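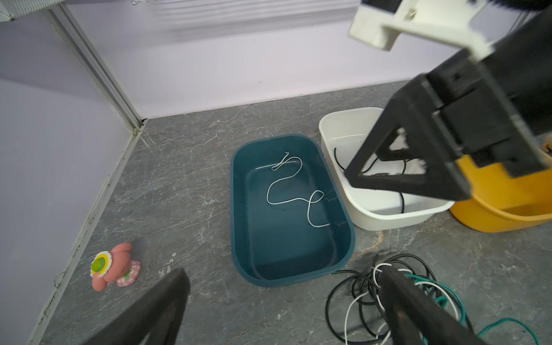
Nosard Support
Ticket 2819: Right gripper lags or grabs two wires during hand-guided demos (wire sorting)
Opened by: Graziella Piras, Korkwood
Assigned to: Arnel Lumbao
Status: Open, waiting on customer

Graziella Piras, 9:40 am
Hello again, and thank you for being so patient with us last time! We're teaching the two-arm cell to sort loose wire by color into three tubs (teal, white and yellow). Ermira Tomić drives both arms by remote control and we record each run as a demo. The left arm has been a dream. The right one is giving us grief in two ways. When she squeezes the right hand control, the fingers close a beat late, so by then she has squeezed harder and they snap shut. And when they do close on one strand, a second one very often comes up with it. We have 438 demos saved and I'd hate to train on them if the right side is off.

What we've tried so far: restarting the control software, swapping the left and right hand controls (the lag stayed with the right arm), and having Anisa Halim drive for a while in case it was a habit of Ermira's. Anisa got the same thing, poor dear.

Arnel Lumbao, 10:25 am
Hi Graziella, lovely to hear from you, and swapping the controls was a very good move, it saves us a whole afternoon. If the lag stays with the arm then the hand control is fine and I'd look at the gripper settings next. Could you open the arm page and read me the close delay for each side? Also, how is the wire laid out when a run begins? One heap, or spread a bit?

Graziella Piras, 11:10 am
Left says 0, right says 200. I have no memory of anyone setting that! As for the wire, it goes down in one heap on the floor in front of the tubs, all the colors together, black and white and green.

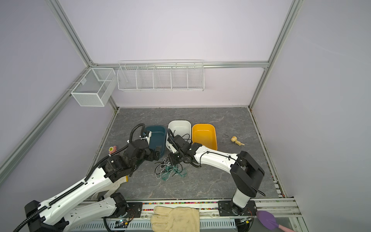
Ermira likes to work the two arms at the same time, one at each side of the heap, and I think she's partly pulling against herself when a strand runs right through the middle. She says she can feel when it's going wrong but by then the fingers are shut.

Arnel Lumbao, 11:35 am
There's our culprit, I think, for the lag at least. The 200 is in milliseconds, and it looks like a leftover from an older profile (Haris Ionescu on our side saw the same on the Kolev cell). The double grabs are probably half lag and half heap, so let's take them one at a time. Please try these, in order, and take your time:

1. Set the right close delay to 0, save, and power the arm off and on.
2. With nothing between the fingers, squeeze and release slowly a few times and watch whether both arms keep up with the hand controls.
3. Record 3 short demos on the heap using the right arm only, with the left parked. Ask Ermira to come in low and stop before she squeezes.
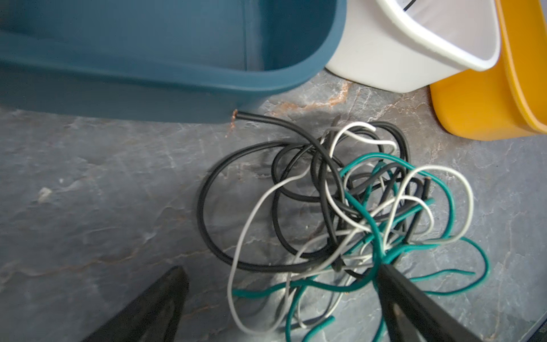 4. Send me those recordings along with one of the old ones, and please keep the old 438 in their own folder until I've had a look.

Graziella Piras, 1:15 pm
Steps 1 and 2 are done and the right arm keeps up nicely now, Ermira cheered! She's having her lunch and will record the short ones after. I'll upload everything this afternoon.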